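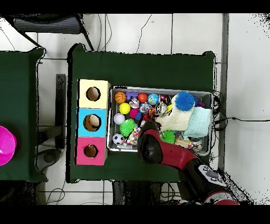 Last month a table in one of our Postgres databases kept getting bigger even though the number of rows in it hardly changed. It's the job queue table for Flevlow, and on a normal day it holds a few thousand rows at most. By the time I looked, it was taking up 14 GB on disk and the query that picks up the next job had gone from instant to painful.

My first guess was autovacuum. The table gets updated constantly, every update leaves a dead row version behind, and vacuum is supposed to clear those out so the space can be used again. So I checked pg_stat_user_tables, expecting to see that it hadn't run in ages. It had run two minutes earlier. It was running all the time and removing next to nothing.

I ran VACUUM VERBOSE by hand and the output said the same thing in more words: a large number of dead row versions that could not be removed yet. The "yet" is the part to pay attention to. Vacuum can only remove a dead row version if no open transaction might still need to see it. If one session has held an old snapshot since yesterday morning, everything that died after that has to stay, and it doesn't matter whether that session has ever touched the table in question.

The query I used to find it was short:

SELECT pid, usename, state, xact_start, backend_xmin
FROM pg_stat_activity
WHERE backend_xmin IS NOT NULL
ORDER BY age(backend_xmin) DESC;

At the top was a session from the reporting user, state "idle in transaction", with a start time well over a day old. Wen-hsiung Su recognized the client address as the box that runs the Indeo exports. The script opened a transaction at repeatable read, pulled its data, and then sat waiting on a file upload that had no timeout. The upload had hung. The transaction stayed open the whole time.

I ended the session with pg_terminate_backend and started another manual vacuum. This time it cleared the dead rows. The pickup query was fast again soon after.

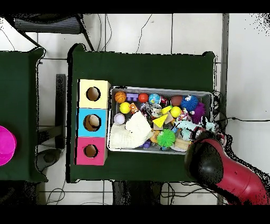
Fredericton, August 10, 2024

A few follow-ups, now that we've had time to make some changes.

The file on disk did not shrink much. A plain VACUUM marks the space as reusable and only gives it back to the operating system if there are empty pages at the very end of the table. VACUUM FULL rewrites the whole thing but takes an exclusive lock while it does. Our queue can be paused, so Danuta Pietrzak stopped the workers and we ran it then. With 400 live rows to copy it was done before she had finished typing that the workers were down.

We set idle_in_transaction_session_timeout for the reporting role only:

ALTER ROLE reporting SET idle_in_transaction_session_timeout = '10min';

I left the server-wide setting alone. We have one old import tool that does odd things between statements and I'd like to read its code before I put a limit on it.

The export script now commits before it starts the upload – a one-line change – and the upload has a timeout of 200 seconds.

I also added a check that alerts when the oldest xmin in pg_stat_activity gets too far behind. If you write one of these, look at pg_replication_slots and pg_prepared_xacts as well. An abandoned slot or a forgotten prepared transaction can hold vacuum back in the same way, and a prepared transaction has no session for you to find.

Next on my list is the fillfactor on that table, which is still at the default of 100. Lowering it should let more of the updates stay on the same page, provided they don't change an indexed column. Ours do change one, the status column, so I need to look at the indexes first. I'll post the numbers in October if I get to it.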